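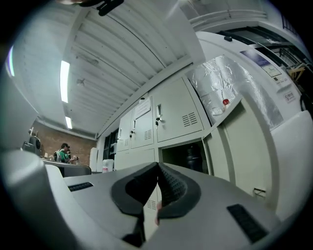
Small-parts handling still slows shop-floor robots, trial finds

Tarnano has published results from its spring trial of machine handling in small workshops, and the figures for routine chores remain mixed. The trial covered 11 tasks, among them sorting fasteners, clearing a bench, closing a locker door and returning hand tools to a rack. Each was attempted 500 times.

Closing doors and moving boxed stock gave the fewest faults. Small loose parts gave the most. A two-finger gripper can hold a small item securely and still present it at the wrong angle for the next step, and the report lists this as the most common reason for a person having to step in. Tasks were scored as complete only if the item was released in the correct place and orientation.

Training data came from hand-held grippers used by people at ordinary benches. Vonov and Reltari each supplied control software, and both systems were run on the same arm. The report does not rank them. It does note that performance fell in both cases when the bench was moved to a different room with different lighting.

Three of the tasks were judged ready for unattended use during a working shift. Four were withdrawn before the end of the trial, including winding cable and wiping down a machine.

Thoroddsen, which lent the workshop space, said it would keep its existing staffing for parts handling. A second round is due to start in May, with household chores added to the list.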